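Flonden Computer Workshop
Call for participants: people who will take apart and rebuild desktop computers with us

We look for people who like to work with their hands and have patience for small parts. From February our workshop will run a new group for the repair of used desktop towers and workstations. You do not need a diploma. You do not need to own tools. If you have changed a memory module one time in your life and the computer started again, you already know more than many of us knew at the beginning.

The computers come from offices in Rankin, which replace them after some years of use. Most of them have nothing wrong except one tired component. We open them, clean them, test the parts and build complete machines again. The finished ones go to families and small schools through the Cluvano program, which has placed 270 computers until now. 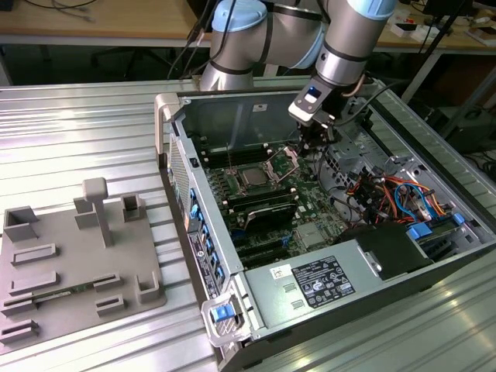 The group meets for ten weeks, two evenings each week, and one evening takes 90 minutes. There are nine places. We keep the number small on purpose, so that everybody has a tower for themselves and does not stand behind another person's shoulder. In the first weeks we work only inside the case: side panel, memory, expansion cards, drives, power supply. Later we come to the processor and its socket, and this is where we go slowly. The pins in a socket are very thin and a bent one can make the whole board useless. Please do not be afraid of it. Everybody practices first on boards that are already dead.

What you will do in the group:

Open a tower and write down what is inside, with the part numbers.
Remove and put back memory, cards and drives.
Lift the retention frame of the processor, take the processor out and seat it again.
Clean old thermal paste and put new one — a small amount, please.
Bring order to the cables, so that air can pass and the next person can find the connector.
Test the machine and fill in the paper which travels with it. 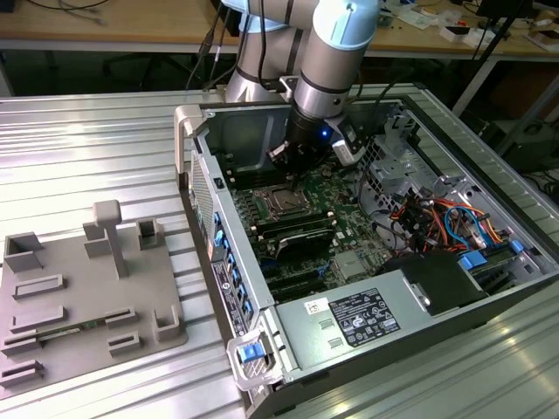
The paper is a thing we take seriously. It has one page, and on it you write each part you changed, each part you only cleaned, and the result of the memory test. Many good repairers do not enjoy writing. I did not enjoy it also, in my first year. But a school which receives a computer without the paper will call us with questions, and then somebody must open the same machine a second time. So we ask you to keep the last minutes of the evening for it, even when the screw you are looking for is still under the table.

Who can apply:

You are 16 or older. You can read English well enough to follow a service manual with drawings. You can come to at least eight of the ten weeks. You can lift a full tower from the floor to the table, or you tell us and we will lift it for you. It is good if you see small print well, or bring your glasses, as the labels on power supplies are not made for tired eyes.

We are happy to have people who are looking for work in computer support. At the end you receive a letter with a list of the tasks you have done. It is not an official certificate and we do not want to promise that it is one.

What it costs:

The course is free. We ask for a deposit of 50 dollars for the Wuvik tool kit, which you use during the ten weeks. You get the deposit back when the kit comes back complete. The wrist strap is in the kit and you wear it from the first evening.

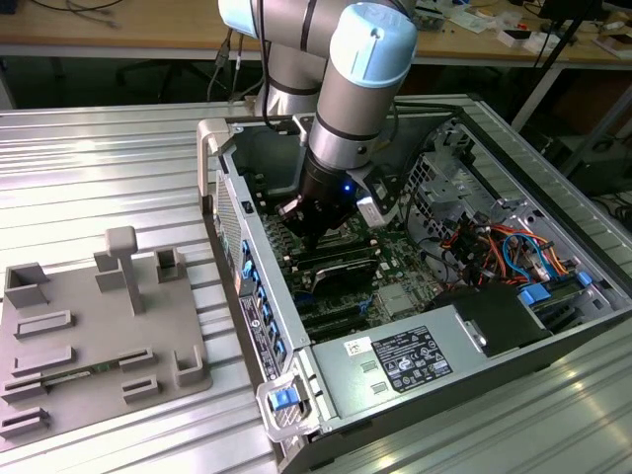
Many applicants ask which kind of computer they will have in front of them. We start with workstation towers, the big ones with a lot of space inside, and only near the end we open the small office models where every finger is in the way. A large case forgives beginners. You lay it on its side, the board is in front of you, and many things you may touch have a color: the expansion slots at the back have a column of blue plastic latches, and there is a blue release latch in the carrying handle too. It helps you to find your way before you know the names. The red, orange, blue and black wires over the drive area look worse than they are, and by the third week you will know where most of them go.

How to apply:

Write a short letter, half a page is enough, and tell us what you have repaired before (it can be a bicycle or a radio) and which evenings are possible for you. Give it to Heather Dow at the Flonden front desk, or send it with the contact form on our site and write "tower group" in the subject. She answers every letter, but please give her one week.

If there are more letters than places, we choose first the people who cannot pay for a course somewhere else. The others stay on the list for the next group — you do not need to write again.

Posted December 2022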